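An afternoon at Rallen's gripper bench

I'd been pestering the people at Rallen for a visit for months, so when Katalin Szilágyi wrote back and said come by on 1/6/20, I had my coat on before I finished reading! She looks after the hand-held grippers, and I wanted to see how a pair gets set up and kept going.
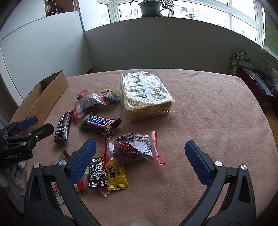 Setup is quicker than I expected. Katalin opens and closes each gripper 30 times, then checks that both fingers arrive together. If one lags she goes after the linkage screws, a tiny turn at a time. Then it's on to picking practice, and I loved the choice of targets — a Snickers bar, bagged pastry, little wrapped candies, all spread over a soft pinkish cover. The blue pads are textured, and she goes over them with a damp cloth (no soap, she was firm about that) before every session.

I had a go myself and was terrible. You want to squeeze hard, and Katalin kept telling me to close slowly and let the pads do the work. Small candies are the fussy ones, so she likes to finish on those.
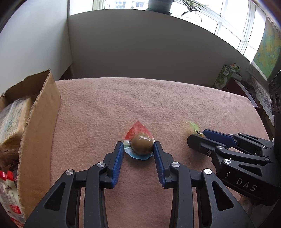 Pads, pins and the spare parts drawer

A set of pads lasts her 11 sessions, then she peels them off and glues on new ones. The pivot pins get a wipe and a look for play. She keeps her notes in a battered binder labeled Clomer — I asked, it's just what the old project was called. I'm going back in March to watch a full teardown, and I've been told to bring my own screwdriver.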